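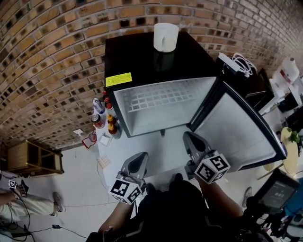 Vovix tests and repairs small refrigeration appliances for landlords, student housing operators and office suppliers. The company was started by Obed Owusu, who had serviced commercial ice machines before moving to compact units, and it still works from a single shop. Most of what comes through is the plain compact type: black outside, white inside, a flat top that people put a mug on. Units of this size are often discarded at the first fault. In our records the usual causes are a failed thermostat, a hardened door gasket or a start relay, and all of these can be replaced at a cost below that of a new unit.

What we do
Incoming units are logged, checked for electrical safety and run for 11 hours with a temperature probe at the center of the cabinet. A unit that holds its set point goes to gasket inspection and cleaning. A unit that does not is opened at the rear and the fault is traced in a fixed order: supply, thermostat, relay, compressor windings, sealed system. Sealed system work is done by certified technicians only. Refrigerant is recovered, weighed and recorded against the serial number.

Last year we logged 2524 units. Of these, 799 needed a new gasket and no other part. Gasket wear is now checked first on contract sites, before any unit is moved.

Service plans
Plania is our scheduled maintenance contract. It covers one site visit per year, condenser cleaning, door seal checks and a written report for each unit. Loan units are included for contracts of seven appliances or more.

Kekari is our parts catalog. It lists thermostats, relays, hinges, shelves and gaskets by model number. Gaskets for discontinued models are cut to order from a profile sample or a clear drawing with dimensions in inches. Custom gaskets are not returnable.

Demirtaş handles our freight and pallet collection. Units must be defrosted, drained and kept upright for collection. Doors should be taped with low-residue tape.

Opening and contact
The shop is closed for stocktaking on 22nd January. Collections booked before that date are not affected. Repair quotes are valid for the rest of the month in which they are issued. For contract inquiries, include the number of units, the model numbers and the floor on which each unit is installed.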